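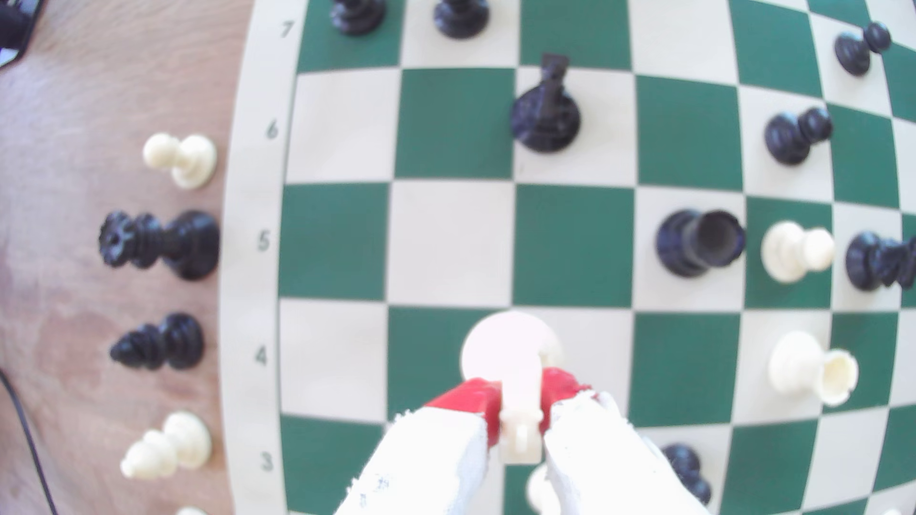
White piece held between two red pads over a green-and-cream board.

Basic Car Care, Session 2: Tires and Tire Pressure
Instructor: Bilal Aoun
Handout for July 7, 2026

Welcome back, everybody, and thank you for all the good questions last time (I had to go home and look up two of them). Tonight we leave the engine alone and get down on our knees next to the tires. They're easy to forget until one of them lets you down, usually in the rain.

Finding the right pressure

Open the driver's door and look for the sticker on the door frame or the post beside it. Your recommended pressure is printed there, front and rear, and the two numbers may differ. Please don't use the number molded into the side of the tire. That one is the most the tire is built to hold, and it's a very common mix-up. My own brother-in-law drove that way for a whole winter and complained about the bumpy ride the entire time.

Check the tires cold, meaning the car has been parked for at least three hours. If you have to drive to the gas station for air, take your reading at home first and write down how much each tire is short. Then add that amount when you get there.

Using the gauge

Unscrew the valve cap and put it in your pocket, where it can't roll off. Press the gauge straight onto the valve. A short hiss is fine, but a long one means you're at an angle, so try again. I like to take two readings per tire. If they disagree, take a third and trust the pair that match.

Don't forget the spare! The small temporary kind often wants much more air than the others, so read its label too.

Reading the wear

Worn in the middle: too much air, most likely.
Worn on both edges: too little air, most likely.
Worn on one edge only: have the alignment checked.
Scalloped or patchy: could be balance or worn suspension parts. Ask a shop.

Run your palm lightly across the tread as well, watching out for nails or wire, and you may feel a problem before you can see it.

Practice problem

Mrs. Fakhoury drives 50 miles a day, five days a week, and leaves the car parked on weekends. She has her tires rotated every 5,000 miles. How many weeks go by between rotations? Work it out on paper, then do the same with your own mileage, which is the part I really care about.

For next time

Bring your owner's manual and a gauge if you have one. Check all your tires once before we meet and jot down the readings, spare included. In August we'll move on to brakes, and I'll want everyone in closed shoes for that.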